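Workshop tips: robot arms and flat sheets

I was against the arm. Elaine Xavier wanted one for the shared workshop, the kit cost us 745 pounds with the gripper, and I still think a second pair of clamps would have done most of the same work. But we have it, so a few tips for anyone building the same.

Start with big, light sheets. Everyone tests with a small block, and a block tells you nothing about sag or twist.

Have a person hold the far edge for the first 3 evenings. The adverts say one arm can manage a board alone. Ours can't yet.

Set the jaws wide and come in at a corner, slowly. Tamás Kovács likes it fast — he also spent most of February straightening corners.

Keep the stop button on the bench where a hand can reach it, and press it once before each session to check it.

Tie the cables back. I say this every week. 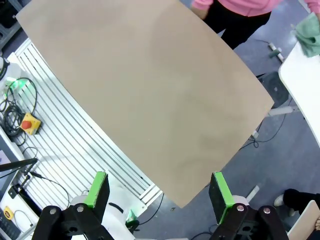 As for glueing, I'd leave the arm switched off and use weights. Four bags of sand have never needed an update.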